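Lekota Wine Preserver, Second Version: Review

The Lekota is a hand-operated argon preserver for still wine. It consists of a pouring head, a stopper with a silicone skirt, and a threaded cartridge. I bought one at full price from Londar in June and have used it since on ordinary table reds, two whites and one old Madeira. The first version leaked at the collar. Most of the questions I have received are whether the second one does too, so I tested that first.

Setup

The cartridge screws into the handle by hand. Do not use pliers. Gas escapes for a moment when the seal is pierced, then stops. The stopper goes into the neck with a quarter turn, and the head locks onto the stopper with a second quarter turn in the opposite direction. The manual describes both turns as clockwise. This is an error.

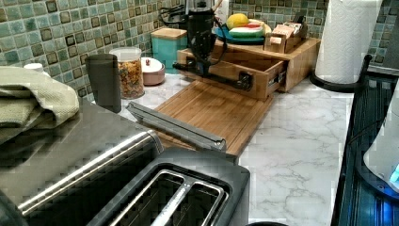 Assembled with its cartridge, the head is top-heavy and should not be left on an open bottle. It tips light Burgundy-shaped bottles easily when bumped. The maker supplies a plastic cradle for it, and the cradle slides on stone and on varnished wood. A bamboo cutting board with a little surface texture holds the cradle better than a bare counter, and I would keep the cartridge well away from a toaster or any other source of heat. The manual gives a storage limit for the cartridge, and a shelf beside an oven can exceed it.

Gas use

One cartridge gave me 146 short bursts before the pressure became too weak to displace air properly. A bottle at half fill needs three bursts. A bottle with only a glass or so left needs five, and the last two should be slow. The printed card recommends the same number for every fill level, which wastes gas on full bottles and underprotects nearly empty ones.

The trigger has a distinct stop at the end of its travel. The earlier version did not, and it was easy to hold it open too long. The stop is the best change in the new design.

Seal

I laid a sealed bottle of water on its side overnight with a paper towel under the neck. The towel was dry in the morning. I repeated the test with a bottle that had a slight molding ridge inside the lip, common on cheaper glass, and found a damp spot. The skirt does not close over ridges. Run a finger inside the lip before relying on it.

Results in the glass

I compared three methods with the same young Rioja: the Lekota, the plain rubber stopper from a Stidness hand pump, and the original cork pushed back in. Encarnación Vidal poured them for me blind on a Saturday, after the bottles had been open for three days. The recorked wine was flat and smelled of bruised apple. The pumped wine was sound but had lost most of its scent. The argon bottle was close to fresh, with slightly softer tannin.

The Madeira showed no difference under any method, as expected. It is already oxidized in the course of its making and does not need this device. The same applies to oloroso sherry and most tawny port.
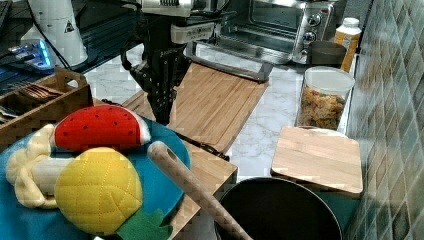 Cleaning

The pouring tube comes out for rinsing. Use warm water without detergent, then shake it and stand it upright. Sweet wine left in the tube overnight forms a film that has to be soaked off. The brush in the box is too wide for the tube. The narrow one sold with the Plorum decanter fits.

Do not put the stopper in the dishwasher. Themis Fragkou did, with an earlier unit, and the skirt hardened and would not seat again. Replacement skirts are sold separately and take a minute to fit.

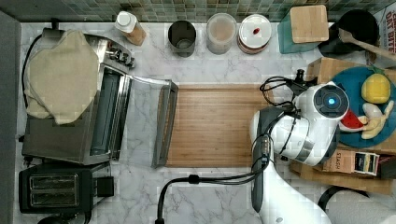

The head itself should not be submerged. Wipe it with a damp cloth and check the small filter screen each time the cartridge is changed. Mine had cork dust in it at the first change, which had slowed the gas noticeably.

Compared with the hand pump

The Stidness pump costs far less and has no consumables. For a bottle that will be finished the next evening it is enough. The Lekota is worth the money for a drinker who keeps two or three bottles open at once and takes one glass at a time. It does not suit sparkling wine at all, and the manual says so.

Verdict

Recommended, with correction of the manual. The collar leak is gone on smooth glass.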